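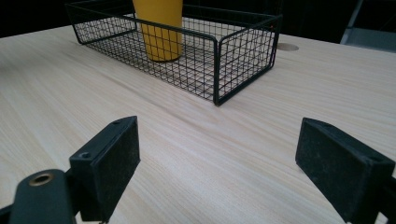 Ylva Halvorsen asked whether the small-grid version will hold pens without the points working through the sides. It will hold them lying flat. Stood on end, a fine-tip pen can pass through the floor grid and mark the surface underneath, so pens should go in a cup or an insert. Her second question, on stacking, is covered under Stacking below.

Dundirby Mesh Basket, Rectangular, Black

Open-top wire basket for desks, shelves and counters. Square-grid mesh on four sides and the floor, with a heavier wire rim and vertical corner posts. The rim is bent to a radius at each corner. Sold singly or in trade cartons.

Construction

The mesh panels are welded at every crossing and then welded to the rim and posts. All cut ends are closed inside the rim wire or ground back before coating. The coating is a baked black powder finish, applied after welding, so the joints are covered along with the wire. Rim and posts are the load-carrying parts. The mesh is there to contain the load and should not be used as a hanging point.

The basket stands on its floor panel and the lower ends of the corner posts. No feet are fitted at the factory. On wood, laminate or painted surfaces, the Drirley clear pad set (four pads, self-adhesive) stops the posts from marking the top when the basket is slid. Wipe the underside of each post with a dry cloth before applying the pads and leave them overnight before loading.

Load

Rated load is 50 ounces, evenly spread. Tall items should be placed against a wall or in a corner, with the heavier items at the bottom. A single cup or tumbler will stand in the basket without support as long as its base is wider than one grid opening, and that covers any ordinary drinking cup. Stemware is not recommended.

Do not lift the basket by one short end when loaded. Lift with both hands under the rim, at the middle of the long sides.

Stacking

The sides are vertical and the baskets do not nest. They can be stacked two high with the Sabbagh stacking clips, which snap over the rim and hold the posts of the upper basket in line with the posts below. Four clips are required per joint. Stacking without clips is not supported, and neither is a third level.

Inserts and dividers

The Cladton divider is a flat mesh panel with hooked ends. It fits across the short dimension at any point along the rim and can be moved without tools. Two dividers is the practical limit; with three, the compartments become too narrow for a cup. A solid floor liner is available for small items such as clips, sugar packets or batteries. The liner lifts out for washing.

Use

Suitable for cups, utensils, cables, mail, remote controls and packaged food. Unwrapped food should not be placed directly on the mesh. Indoor use only. The finish is not rated for outdoor exposure, continuous damp or dishwasher cycles.

Care

Dust with a soft brush. For grease or spills, wipe with warm water and a little dish soap, rinse, and dry with a towel. Water left at the corner welds will eventually lift the coating. Do not use steel wool, scouring powder or bleach. Chips in the finish can be touched up with black metal enamel; let the enamel cure fully before putting the basket back on a light-colored surface.

Ordering

Item number: 283
Color: black only
Carton quantity: 50
Trade price break: 100 pieces and up, one delivery address
Supplied with: basket only
Sold separately: pad set, stacking clips, divider, floor liner

Orders of 2,000 pieces or more are made to schedule and can be supplied without retail labels. Mixed cartons are not available. Replacement clips and pads are stocked individually; replacement mesh panels are not, as the panels cannot be refitted once the basket is welded.

Revision note

Page revised Sep 26, 2021. The stacking limit was changed from three levels to two with the August production run. The limit applies to earlier baskets as well. Clips bought before the change fit the current rim.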